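Dranus – conjunto de dados de transferências entre redes

README, versão 7

O Dranus reúne registos de transferências de tokens entre a rede Pedach e a rede Mudgway, recolhidos a partir dos nós públicos de ambas. Cada linha corresponde a uma transferência concluída ou revertida. Não há saldos de carteiras nem dados de identificação dos titulares.

Conteúdo
transferencias.csv – 2000 linhas, uma por operação
pontes.csv – lista dos contratos de ponte, com 42 entradas
esquema.txt – nomes e tipos das colunas

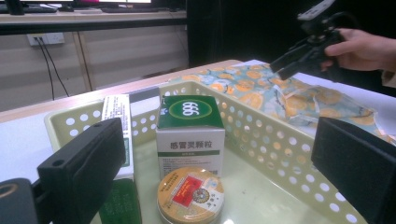
Os montantes estão na unidade mínima de cada token e guardados como texto, para não perder precisão na leitura. As horas estão em UTC. O campo estado aceita três valores: concluida, revertida e pendente_expirada. Este último aplica-se quando a confirmação na rede de destino não chegou em 300 blocos.

Os endereços foram substituídos por um hash com sal. O mesmo endereço tem o mesmo hash nos dois ficheiros, mas não entre versões. 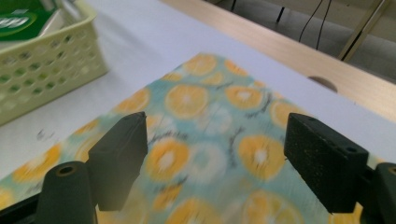 Elstead | Equipa de Dados e Liquidação

Limitações conhecidas
As comissões da Mudgway anteriores a dezembro vêm a zero, porque o nó antigo não as guardava. Não usar essas linhas para comparar custos. As transferências divididas em lotes aparecem como operações separadas – o campo id_lote permite juntá-las.

Leitura
Separador ponto e vírgula, codificação UTF-8, primeira linha com cabeçalho.

Licença
CC BY 4.0. Indicar o número da versão ao citar.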